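Squares that tell you where they are

When I was about eight I had a secret code with my cousin. We coloured in squares on graph paper, and each pattern stood for something. One meant "meet me by the shed", another meant "bring biscuits", and there was a very complicated one for "your mum is cross". It worked brilliantly until we lost the sheet with the answers on it.

I tell you this because grown-ups have a secret code very like ours and they use it all over the place. You have probably walked past it. It's a square, it's black and white, and it looks a bit like a crossword that somebody forgot to put numbers in. The long name is "fiducial marker" (say it fi-DOO-shul). Most people just say "tag", so I will too.

A tag is a sign, but a sign for cameras. You can look at a room and know straight away which thing is the table and which is the wall. A camera only collects lots and lots of little dots of colour, and a computer has to work out what they all mean. That's quite hard! It gets harder still when things look like each other. Think of a white mug in front of a white wall, or a polar bear in a snowstorm.
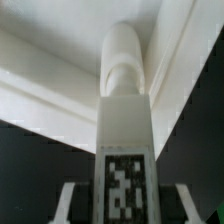

White block, white walls, and one square tag that's easy to spot.

You see how your eyes go to the black bit? Apart from the big dark shapes at the sides and a sliver of green, nearly everything else is white or a soft grey. The only reason you can tell where a white shape stops and a white wall starts is the shading, because the side facing away from the light goes greyer. Try it with an egg on a white plate next to a lamp. The egg is all one colour, but one side looks darker, and your brain says "aha, round!" without you having to ask it.

A tag doesn't need any of that. Black next to white is the biggest difference you can get, so the edges are easy for a computer to find.

So what does it say?

It doesn't spell out a word. Usually it's only a number. Imagine a grid with nine little squares in it, three rows of three. Each one can be black or white. With a single square you can make two patterns. With two squares you can make four. Every time you add another square the answer doubles, and by the time you reach nine you have 512. I did that on the back of an envelope and then did it again because I didn't believe myself.

Real tags often have more squares than that, so you could have a list of 3000 different ones and still not run out. Somebody keeps the list, and the list says things like "number 167 is stuck on the blue box". (Keep the list somewhere safe. Learn from me and my cousin.)

There's one sneaky problem. If you turn a pattern upside down, it might look just like a different pattern. The people who design tags are careful about this. They leave out any pattern that looks the same when you turn it round, and any that could be muddled up with its neighbour. A chessboard pattern is pretty but it would make a rotten tag, and so would a plain black square.

The really clever bit

Knowing the number is useful, but a tag can do something else as well. Get a square piece of paper and hold it up flat in front of your face. It looks square. Now tip the top away from you. The top edge looks shorter than the bottom edge, doesn't it? Turn it sideways and it goes thin, like a door seen from the end of the hall. Walk it away from you (you'll need a helper, or very long arms) and it gets smaller.

The paper is still the same square it always was. Only the way it looks has changed. And if you already know it's a proper square, and you know how big it is, you can work backwards. Small means far away. Squashed on one side means tilted.
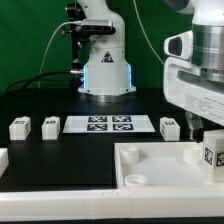 Computers do this working backwards with sums, and they do it very fast. They find the four corners, compare them with how a flat square ought to look, and out comes the answer: this far away, tipped this much, turned that much. My friend Olatunji calls it "the squashed square trick", and I like that better than the proper name.

You can print one tag on its own or a whole lot on one sheet. A sheet of them is handy when something gets in the way. If your elbow is covering one tag, there are others still showing, and each one helps.

Make your own

You need squared paper, a black felt tip, a ruler and some card.

Draw a big square and then a smaller one inside it. Colour the gap between them black. That's your border. Leave a strip of plain paper all round the outside too, or your tag will get lost on a dark table. Inside the border draw your three rows of three and fill in whichever squares you like.

Now turn it round, a quarter turn each time. Does it ever look the same as when you started? If it does, change a square and try again.

Make a few, write your list, and stick the tags on things. At my house number one was the biscuit tin. Then give a friend the list and see how far down the hall they can stand and still read the tag. Matt paper is easier than shiny, by the way. Shiny paper catches the light, and suddenly a black square has a bright white patch on it.

If you have a camera, take a slightly wobbly photo of your tag as well. The edges go fuzzy and the little squares are much harder to tell apart. Big chunky squares survive a wobble best.

Comments

Algirdas Rimkutė
1 August 2026
Did this with my two at the kitchen table. We lost a good black pen but they have labelled the whole flat. The cat is number nine.

Wernadar
can you use red instead of black

Author
You can try! Red on white works for people. Have a go in a dim room and see which one you can read from further off, then tell me.

Mrs T, Clivov
My class wanted to know if a QR code is a tag. Please could you do a page on that?

Author
They're cousins. A QR code holds much more, such as a web address, but you usually need to be closer to read it. I'll put it on my list.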